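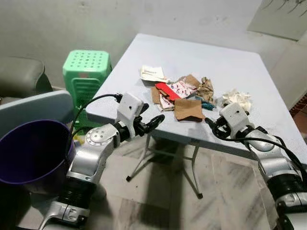

Paper on a folding table. Current mood.

Right, a thread about paper. Post, receipts, school letters, the lot. I've spent most of October trying to get on top of ours and I have Opinions now, so mute me if you need to.

Some background. I am not a tidy person. I grew up in a house where the post went behind the clock, and when the clock fell off the shelf it went in the bread bin. I'm 43 per cent bread bin by blood. (Made-up statistic, but ask my sister.)

What set me off was the car. I needed the MOT certificate, and I knew I had it because I could remember putting it Somewhere Safe. I've lost more things to Somewhere Safe than I have on trains.

Found that evening while looking for it: a dental reminder, a voucher for a garden centre that's since become flats, 2 birthday cards I'd written and never sent, and the guarantee for a kettle we threw away.

The MOT certificate was in the glovebox. And you can check the whole thing online anyway, so, you know. Good use of a Wednesday.

Asked my friend Aurora how she manages it. Aurora Cunha has one drawer. ONE. Everything goes in, and when it won't shut she makes a pot of coffee and empties it. That's her entire system and she's had it since university.

I tried the one drawer. It wouldn't shut by the weekend. I think you have to be receiving a normal amount of post for it to work and I am apparently on every mailing list in the country.

So, mailing lists! Go through a week of your post and pull out anything with your name on it that you didn't ask for. Ring or email them. It's dull and it took me most of a morning, but the doormat is so much quieter.

The catalogues are the worst. I bought one pair of slippers in my life from a place that also does patio furniture and they've been writing to me like a sweetheart in the navy ever since.

Next thing: envelopes. I had no idea how much of my pile was just envelopes. I'd open something, read it, put it back in its envelope (why??) and put the whole fat thing down again. Take it out, flatten it, envelope straight in the recycling. The pile went down by half before I'd made a single decision.

Check your council about the windowed ones, mine takes them and my mum's doesn't.

Receipts. I kept every receipt in case I needed it and then couldn't find the one I needed. Now I keep the ones for anything with a plug, and anything I'm not sure fits. Food receipts go straight out. I was never going to return the yoghurt.

Also the shiny till receipts fade. I had one from the washing machine that was completely blank, just a nice smooth strip of nothing. Take a photo of the important ones the day you get them.

Somebody's going to say "just go paperless" so let me get in first. I did, for the gas and the phone. Then I had 200 unread emails and missed a bill I'd have seen if it had landed on my foot. I've gone back to paper for the gas and I feel fine about it.

School letters are their own special hell. They come home folded into a square the size of a stamp with banana on. Jade Stockdale from two doors down puts the date straight on the calendar and bins the letter on the spot, in front of the child, like a magician.

I do it now as well but I take a photo first because I'm a coward. Last time I binned one it turned out to have the packed lunch instructions on the back.

Kids' drawings, I hear you cry. I don't know. I really don't. We have a big flat box under the bed and when it's full we sit down and choose together. Mine chose to keep a sheet with one green line on it and chuck a lovely portrait of me. Fine.

The old stuff was harder than I expected. There was a carrier bag of my dad's letters at the bottom of the wardrobe, and I'd been moving it from house to house without looking in it. I sat on the floor and read them till gone 11.

Most of them were about the weather and a fence. I've kept every one. They're in a proper box with a lid now and they don't count as clutter, I've decided, and it's my thread.

Shredding! I borrowed a shredder and it overheated after 20 sheets, so then you wait, then do another lot, then wait. Tearing by hand is oddly soothing if there's something good on the radio. Just do your account numbers and soak the rest of it, it goes to mush in a bucket.

(If you've got compost going, plain shredded paper is great mixed in with veg peelings. Mine was far too wet before and it's come on loads.)

Where I've ended up: 3 trays on the side in the kitchen. Do, Keep, Out. Do gets looked at on a Sunday with a biscuit. Keep goes in a folder when I can be bothered. Out goes out.

It isn't perfect. There's already a takeaway menu in Keep. But yesterday I was asked for a proof of address and I had it in my hand before the kettle had boiled - I nearly framed it.

Would love to know what everyone does with instruction manuals, by the way. I have one for a bread maker I don't think I've ever owned.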